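Plomside Student Robotics - Manipulation - Tray task, rim grasp

vastaveo_m
Posted Tue 8 September

We are collecting hand-held gripper episodes for the December demo. 3,881 logged against a target of 4,000. The tray is still the worst item. I want to fix one grasp before we train again: one finger inside the wall, one outside.

tipoki9
Inside/outside is fine on a bare bench. On the knitted blanket the tray can rock, and the approach angle changes every time. I would pinch the short end.

vastaveo_m
The short end gives too much droop. Fingers either side of the wall, before closing and with the tray tilted up, in reverse order: 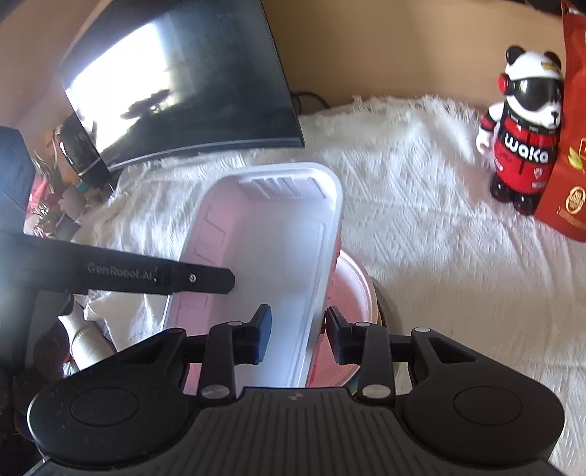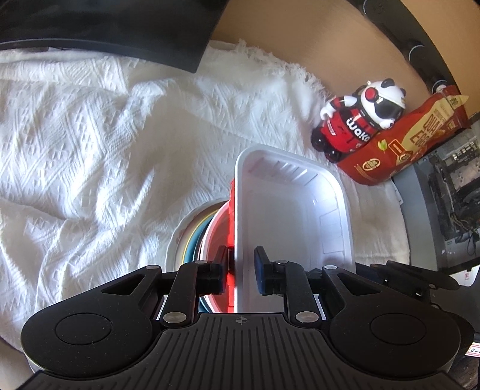
Tiina Oksanen: Droop is a wrist problem, and you won't cure it by changing the contact point. Log the tilt at lift-off for both grasps and compare. Nine episodes each would do for a first look.

tipoki9
Nine is too few - the spread on soft surfaces is wide. Make it 19.

vastaveo_m
19 each, then. Same blanket, same operator. I still expect the long side to win.

tipoki9
I don't. Post the raw angles as well as the mean.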